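Girkbridge Opens Its Doors, Most of Them
Tuesday, September 20, 2022
Filed under: Days Out, Furniture

The Dorko furniture plant in Girkbridge lets the public in twice a year, and the parking lot fills up as if they were giving away cars. What they give away is a pencil. I have two now, having gone back to the welcome desk in a different hat.

Our group was led by Houda Berrada, who has worked in the finishing department long enough to have opinions about primer. She handed out safety glasses and asked if anyone had questions before we started. A man in a fleece wanted to know where the restrooms were, and then where the other restrooms were. We set off ten minutes late.

The tour begins in the panel store, where the boards lie in stacks and everyone whispers as though they might wake up. From there you go through a rubber curtain to the saws. The big one is a Marinho, green, older than most of the people running it, and so loud that Houda switched to pointing. She pointed at the blade, then at a sign about the blade, then at a boy of nine or so who had taken off his glasses. He put them back on.

I had expected to be bored by edging and I was not. A strip goes in at one end, glue happens, and a board comes out looking as if it had never been cut. A woman behind me said "oh, that's satisfying" eleven or twelve times. Her husband had gone to look at the vending machine.

Bedroom furniture gets its own hall, which the company calls the Fluder line. The bedside cabinets are what pay for everything else, according to Houda. The plant turns out 3,000 of them in a good month, and November is always a good month, when people find out their in-laws are staying over. 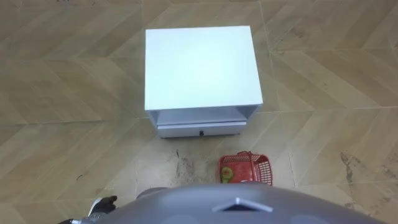 Trinh Văn, who runs the assembly benches, can put a drawer together in 37 seconds and has plainly been asked to do it in front of strangers before. He did it without looking down. Then he invited someone from the group to try, and the man in the fleece stepped forward, and we all learned a good deal about patience. The drawer he made did go in. Getting it out again took a mallet and a colleague.

The drop test was the crowd favorite. They load a cabinet with weights, hoist it to knee height and let go. Ours survived. There was audible disappointment.

Lunch was in the staff canteen: lentil soup, a roll, and a square of cake the color of the roll. I sat across from a retired couple who visit factories the way other people visit cathedrals. They rated Dorko above the sock mill but below the brewery, which struck me as fair.

The seconds shop is at the far end of the yard. Prices are up to 50 percent off, and the flaws are marked with little orange stickers, some of which I could not find anything wrong underneath. I bought a coat rack. It has one sticker on it, and I've left it there.

Parking is free. Wear closed shoes, or they'll lend you a pair, and you don't want the pair.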